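Review: Graltitz Height-Adjustable Workbench, Large Format

Equipment Assessment Program, Plivthorpe Technical College

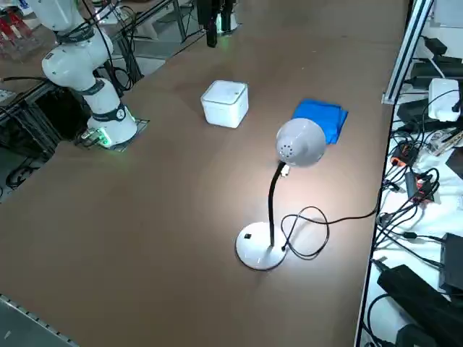 Lemlem Abdella wrote to the program after the interim notes were circulated, asking that the final review say plainly whether the bench holds its height under an uneven load, as the two Anance units it would replace had sagged at one corner within a year of purchase. The question was a fair one and the assessment period was extended to answer it.

The Graltitz was assessed over 7 weeks in the ground floor workshop, where it was used for joinery, small engine repair and the Saturday upholstery class. Assembly requires two people and a clear floor. The printed instructions are adequate up to the fitting of the crossbar, at which point the diagrams show the left and right brackets reversed. Staff who followed them to the letter had to undo the last stage and begin it again. The supplier has been advised.

Height is set by a crank handle stored under the front rail. Movement is smooth through most of the range and noticeably stiffer near the top. For the load test, the bench was raised to standing height and weighted at the rear left corner for nine days. No difference in level could be measured at the end of that time. A slight sideways movement was noted when planing across the grain at full height, and users working in this manner should lower the bench or fit the optional brace.

The top accepted clamps along both long sides. Clamping at the short ends is obstructed by the rail, a poor arrangement that the manufacturer's earlier Simon model avoided. Glue and wax were removed without difficulty. Colour change was observed where a tin of stain had been left overnight, and light sanding did not remove it.

The quoted price was $3,429 including delivery, with the brace a further $806. The program considers the brace expensive for what it is. Departments that do little hand planing can reasonably go without.

The bench is recommended for general workshop use. It is not recommended for rooms where it must be moved between classes, as castors are not offered and the unit is too heavy to shift safely by hand. Requests to inspect the assessed bench may be left at the workshop office before 4 pm.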